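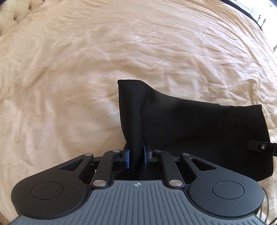

We bought the Perker hand-held gripper in July, after spending most of a spring budget meeting arguing over whether to get one good unit or two cheap ones. The job was cloth handling in ordinary bedrooms, for a small company that is planning a folding and bed-making product and needs recordings of people doing the work by hand. I had priced the Perker against the Skusard, which costs more and comes with a carrying case. The Perker has blue fingertip pads with a light texture, and a piece of black fabric on a satiny bedspread is a fair thing to try them on. They took hold of the fabric and squeezed it into a tall fold between the jaws. That kind of pinch was the main thing we were paying for.

The unit cost us $1,112 with the mounting hardware. The Skusard quote was $1,532 before shipping. Both prices were for a single gripper with one set of pads. If you are filling in a purchase request, put the pads on their own line. They wear, and ours were the first thing we had to reorder.

What you get is a matte black body with a wide gray grip that has ribs running along it. The jaws move on black linkage arms with silver pivot screws. The ribs give your hand something to hold, and I have not had it twist on me. It is heavier than I expected from the product page. After an hour of picking up shirts my wrist was tired, and a coworker with smaller hands wanted a break sooner than that. Plan for two operators taking turns if you need full days out of it.

Pads: good on cotton, jersey and most knits. On slick linings they need a firmer squeeze, and it is easy to grab the bedding along with the garment. Come in at a low angle and close slowly. Towels are no trouble. Thick duvets are too much for the jaws unless you take them by a corner.

The black finish collects lint. If you work around beds and laundry you will see specks on it within a day. I wipe the body down with a barely damp cloth and go over the joints with a soft brush. The manual has one page on cleaning and does not mention fabric fibers at all. I would like to see that fixed, as fibers do work their way in near the pivots and the action gets a little stiff.

The cable is my main complaint. Ours came with one that was too short for walking around a bed, and it pulls on sleeves when you reach across. We bought a longer one from Enent for $62 and should have ordered it on day one. Add it to your budget.

Support has been fine. We bought through Adomaitis, a reseller, and a replacement set of pads took 5 business days to arrive. They answered one question about screw sizes by email the same afternoon. The warranty does not cover pads or cables, so read that section before you decide how many spares to stock.

For anyone planning a larger order, my advice is to buy one and use it on your own fabrics for a couple of weeks. We had planned on four and are now going to stop at two, with the difference going to spare pads and paid operator time. Labor has been the bigger cost by a wide margin, and I had it too low in the first draft of our plan.

I tried the Skusard on loan as well. Its jaws open wider and the grip is lighter, and if your work is mostly bedding I would pay the extra. For clothing I could not tell much difference in the hold.

Four stars out of five. I took one off for the short cable and the thin manual.

Reviewed 14 December 2025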